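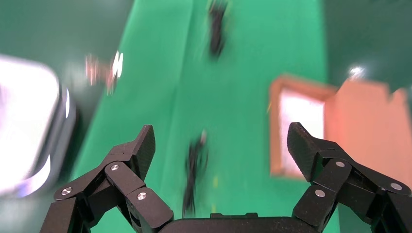 Do I need to be able to tell a Dunlin from a Sanderling before I apply?

It helps, but you can learn that with us in the first few weeks, provided you already know the commoner ducks, gulls and waders by sight.

Winter bird counters wanted – Grorkness and the Rustad shore

We are looking for 10 people to join the winter count at Grorkness. The count starts in November and carries on until the spring passage is under way. It covers the saltmarsh, the two freshwater pools behind the sea wall and the open mud off Rustad. Three of last winter's counters have moved away and we have also taken on a new stretch of shore, so there is room for people who have never done this before.

What you would be doing

Each counter is given a section and keeps it for the whole winter. You walk it twice a month, once near high water and once on the falling tide, and write down every wetland bird you see, with numbers. We supply the recording sheets and a map of the section with the start and finish points marked. A visit takes around 3 hours, longer on the Rustad side where the path goes inland to get round the creek.

Most of the work is Wigeon, Teal, Shelduck, Curlew, Redshank and Dunlin. Brent Geese use the fields by Parken from early winter and have to be counted from the road. Short-eared Owl, Hen Harrier and Merlin turn up in most winters and go in the notes column, along with anything that put the birds up – dogs, low aircraft, wildfowlers, a Peregrine.

Flocks are counted in tens or fifties once they get too big to do singly. We run a practice morning on this at Parken before the season. Please come to it even if you have counted elsewhere, so that we are all doing it the same way.

The sections still open

Parken fields and road. Flat, can be done partly from a car. Geese, Lapwing, Golden Plover.

North pool and south pool. Two hides, one with a ramp. Good for a beginner. Dabbling ducks, Snipe, the odd Water Rail heard and not seen.

Outer saltmarsh. Wet, uneven, and you must know your tides. Two people go together. Twite and Rock Pipit as well as waders.

Rustad mud, east and west. Long views, so a telescope is needed. The largest Dunlin and Knot flocks are here.

Tutico jetty. A short section with a lot of gulls. Anyone keen on gulls should say so on the form.

What you need

Binoculars of your own. We have telescopes to lend for the Rustad sections but they are heavy. Wellingtons, waterproofs, a flask. A phone that works in the cold, with the tide tables saved on it, as there is no signal beyond the second sluice.

You should be able to walk four miles on rough ground for the outer sections. The pools and the Parken road are much easier. You need to be 18 or over to count alone. Younger people are welcome with an adult who is also signed up.

You do not need to live close by, but please think about the drive in January before you say yes. Gaps in the middle of winter are the hardest ones to fill.

Expenses

The counts are unpaid. We can pay mileage up to £50 a month per person, against a claim form sent in by the end of that month. Car sharing is encouraged and the parking at Grorkness is free to counters, with a permit that goes on the dashboard.

What happens to the counts

Totals are added up section by section and put in the annual report, which every counter gets a copy of. Last winter's peak for Curlew was 259, from the roost on the point. The sheets themselves are kept, so please write clearly and use pencil, which survives rain.

Sightings of scarce birds can be passed on to anyone you like, but roosting owls are kept off the internet until they have left.

How to apply

Ask for a form at the Grorkness visitor hut or write to the count organiser, Ylva Midtbø, at the same address. Tell us which section you would prefer, a second choice, and what birdwatching you have done. A few lines is plenty. If you can only manage one of the two monthly visits, say so – we may be able to pair you with somebody else.

Sections are given out in the order the forms come in. You will hear from us either way.

Notice posted 7/29/24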